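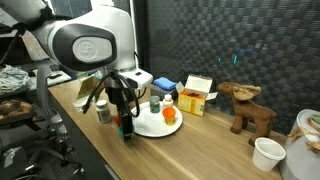 Search this notebook Go

November, late afternoon
Posted by Kyu-ri Yeon
2 comments | 4 shares

Tidy-up task, second session. Arvid set the table and he did not go easy on us! Plate in the middle with the can, the little bottle and the orange cup on it, pill bottle off to the side, and the moose standing guard on the right next to the paper cup. I love this layout - it's so much closer to a real messy table than the blocks we started with.

Plan is up to 20 runs before we change anything. Straight-down approach for all of them, small stuff first, then the things on the plate. Joar wants to try the moose by the antlers. I say go for the back, but he can have his turn.

Thanasis got the Jevel logger going again (bad config line, mine, sorry). File count stood at 3,338 when we started, so anything above that is from today.

To do:
- wrist cables: ask Eilif about clips, I don't like those loops so near the fingers
- slower descent over the plate
- write the Stotier entry form text!! Arvid has the draft

Can't wait to see what it makes of the blue cloth.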